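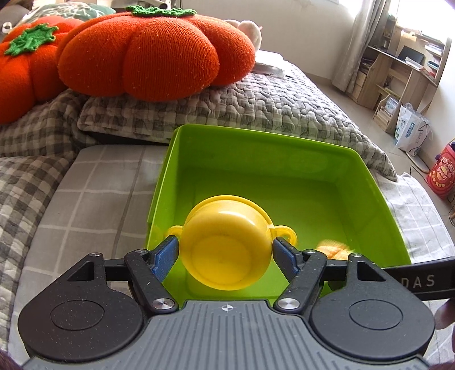
**T. Odera**
*Membership Manager, Plernthorpe Rugby Club*

## About the club

Plernthorpe Rugby Club plays at Brolenham Park, on the east side of town. We have 295 registered players across two men's teams, a women's team and age groups from under-7 to under-18.

The men's first team plays league rugby on Saturdays. Youth training is on Sunday mornings, with touch rugby on Thursday evenings for anyone over 16. You don't need experience for touch, and you don't need to be a member for your first three sessions.

We have 28 coaches. Each age group has at least two, and new coaches spend a season as an assistant before they take a team.

The main field has a covered stand with 813 seats. Our record crowd is 1,986, for a cup game against Gimell - most of them stood along the far touchline.

The clubhouse opens one hour before kickoff on match days. Parking is free, but the lower lot floods in January, so use the Brolenham Road entrance after heavy rain.

Membership forms are at the clubhouse bar.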